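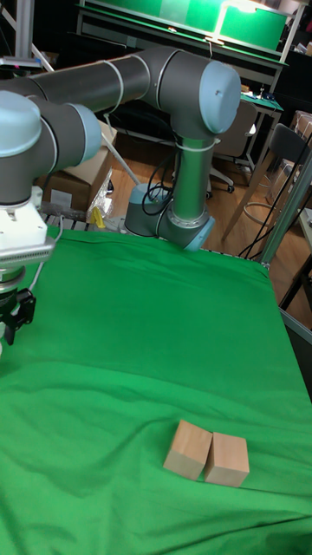
How to get candle wax out of a tablecloth

Print this page | E-mail this to a friend

Dec 16, 2018

I've ruined two good tablecloths in my time, both with red candles and both at Christmas, so I've had plenty of practice at this one! My neighbour Radka Vukčević taught me the freezer bit and I've done it her way ever since.

First, leave it alone. Don't wipe, don't rub, just let the wax go hard. If the cloth will fit, fold it with the wax on the outside and pop it in the freezer for 40 minutes (mine goes in on top of the peas). Then lift off what you can with a blunt knife or an old bank card.

Next, put a sheet of kitchen roll under the mark and another on top. Set the iron to low, no steam, and press for 10 seconds at a time. The paper soaks up the wax as it melts. Move to a clean bit each time or you'll only iron it back in, and keep going until nothing more comes up.

Coloured candles usually leave a faint stain. I dab on a little washing-up liquid, leave it while I have a cup of tea, then wash as the label says. Check it before it goes anywhere near the tumble dryer – heat will set whatever's left.

Lace and silk I take to the cleaner's.

Print this page | E-mail this to a friend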